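Gratusis Shelf & Basket

A picture set of a small self-serve drinks and snacks corner, with labels for every bottle, box and basket in it.

Welcome! If you like shelves, you've come to the right repository. Gratusis is 1,443 pictures of one corner of the Tillman store room in Trosmont, set up the way a little convenience shop would be: dark shelves with clear price rails, soda and water bottles, a snack box or two, and plastic shopping baskets to put things in. It started as a small labeling exercise and grew because the subject kept getting more interesting. A green bottle on a dark shelf is easy. A green bottle seen through the slots of a blue basket is a lovely problem, and there are plenty of those in the set.

What you get

- 1,443 pictures, all color, all indoors
- 6 object classes (listed further down)
- an outline for every labeled object, plus an "inside" link when something is in a basket or a box
- a shelf map, so you can tell which shelf level an item stands on
- the Hodex config files we use for our own checks

The basket half

Most shelf sets stop at the shelf, and we think the basket is where the fun begins. The blue one has slotted sides, a raised rim and thin wire handles, and each of those does something different to what's behind it. The slots chop a bottle into little tiles. The handles draw a thin line across the opening, and they move, so the same basket can have two quite different outlines in two pictures.

Bottles in a basket mostly end up lying down, and then you lose the nice upright silhouette and often half of the label too. The clear and green ones also change color depending on what they're lying against. We outlined them by their real edges, straight across the slots, and kept the slots themselves out of the bottle mask. It took ages, and we'd do it again! 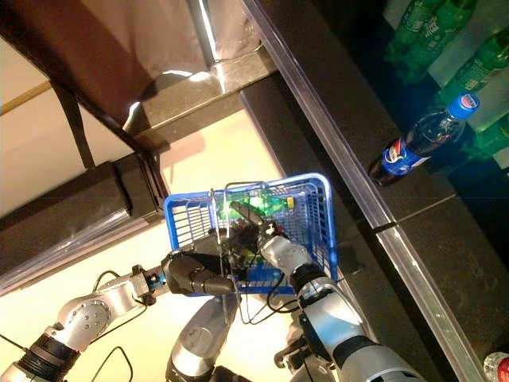
Classes

soda_bottle: any plastic bottle of soda other than cola, whatever the cap color. Green bottles make up the bulk of it.
cola_bottle: dark contents, blue label. We keep it apart from soda_bottle since it behaves so differently on a black shelf.
water_bottle: clear plastic, small or large. The large ones are the same class. Use the size field if you need to split them.
snack_box: an open display box together with whatever packages are sticking out of it. One outline for the lot.
basket: the body and the rim. Handles have their own part label, basket_handle, which doesn't count as a class.
price_rail: the strip along the front of a shelf. Long, thin, full of glare, and very useful for working out where a shelf ends.

How the shelf is laid out

The corner is stocked loosely on purpose. There's a back row against the pale wall, usually bottles of one kind standing shoulder to shoulder, and then single items farther forward with open shelf between them. We love this arrangement. The back row gives you overlap and repeated shapes, while the front items give you clean outlines and, on the glossy shelf, a reflection underneath.

Please note that reflections are never labeled. If you see a second cola bottle upside down in the black surface, it belongs to the shelf.

Items may also stand at a tilt or sit close to the lip. We kept those as they were and gave them the tag "askew". The tag covers anything a tidy shopkeeper would want to straighten. It's a judgment call, and you'll find cases near the border where you would have chosen differently.

Tall bottles on the upper shelf often show only their lower part. They get the tag "partial" and are outlined as far as they can be seen, with no guessing at the missing bit.

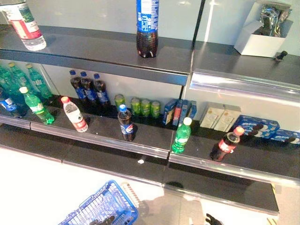 Files

pictures/ holds the pictures in JPEG
outlines/ holds one JSON file per picture, same base name
maps/ holds the shelf maps
splits/ holds train.txt, val.txt and test.txt
hodex/ holds the config files and the check script

Each outline file has a list called items. Every item carries class, outline, level (upper, middle, lower or basket), inside (the id of the thing that holds it, or null), size, and tags. A bottle in a basket has level set to basket, even if the basket is right next to a shelf.

Splits

The val split has 40 pictures and the test split has 50. Everything else is train. Val and test are small, we know, but they were chosen by hand to cover all the classes and both halves of the set, and every outline in them was drawn twice and compared. Neighboring pictures from the same shelf arrangement always stay in the same split.

Good uses

Finding and outlining bottles, obviously. Beyond that, we've had a great time with shelf tidiness (using the askew tag), with matching an item in the basket to its neighbors still on the shelf, and with anything to do with see-through plastic. The set is also handy for teaching, as the subject needs no explaining and everyone has an opinion on what a well-stocked shelf looks like.

Limits

It's one corner of one room. The walls are pale and the range of drinks is narrow, so a model trained only on Gratusis will think all the world's shelves look like Tillman's. Labels on the bottles are real product labels and are often too small or too bright to read, and we haven't transcribed any of them. The snack_box class is thin compared with the bottles — more boxes are on the wish list for March.

Known slips

- A few cola bottles standing close together in the back row share a sliver of outline. The check script reports them as warnings.
- basket_handle is missing wherever the handle lies flat along the rim and we couldn't tell the two apart.
- Caps belong to the bottle outline. In some early files the cap was left out, and we're working through those.

Changes and fixes

Found a wobbly outline? Open an issue with the picture's base name and the item id, and attach a corrected file if you have one. Run the script in hodex/ on it first. Corrections to val and test go into the next numbered release only, so that scores stay comparable in between.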